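Why does cloth fold and hang the way it does?

641 shares 3 comments

Cloth is a flat sheet made from thread. Thread is made from fibres, which are very thin hairs of cotton, wool or plastic twisted together. A single cotton fibre is thinner than a hair from your head.

There are two main ways to turn thread into cloth. In weaving, one set of threads runs along the length of the cloth and is called the warp. A second set runs across and is called the weft. The weft passes over and under the warp. In knitting, the thread is bent into loops, and each loop is pulled through the one before it.

Try this with a woven tea towel. Hold two opposite edges and pull. It hardly stretches, as you are pulling along the threads. Now hold two opposite corners and pull. The towel gets longer and narrower. The small squares between the threads have been pushed into diamond shapes. This slanting direction is called the bias.
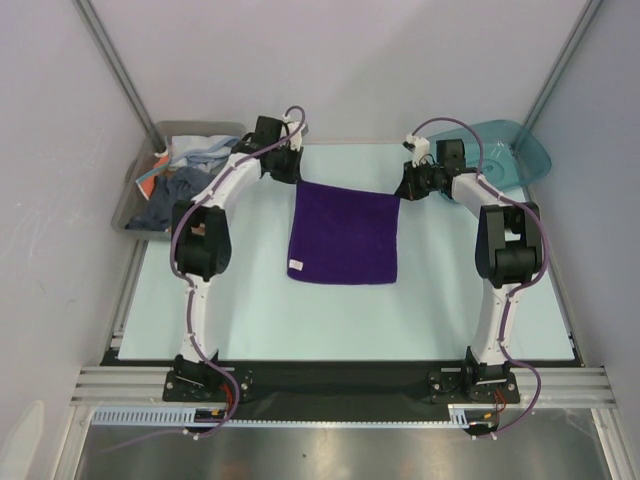 A purple cloth held by its two upper corners.

Paper bends easily in one direction at a time, but it creases if you try to bend it in two directions at once. Cloth can do both. Its threads can shift a little where they cross, so it can cover a round object such as a ball. Where there is too much cloth for the shape beneath, the extra forms folds.

The weight of cloth also matters. Makers measure it in grams per square metre. A light cloth falls in many small folds. A heavy, stiff cloth falls in a few wide ones. Finishes such as starch make cloth stiffer by sticking the fibres together.

Words to know
Fibre: a very thin hair used to make thread.
Warp: threads that run along the cloth.
Weft: threads that run across the cloth.
Bias: the slanting direction between warp and weft.
Drape: the way a cloth hangs under its own weight.

Text by Charoen Paisan. Checked by Charoen Sukprasert.

885 people found this page useful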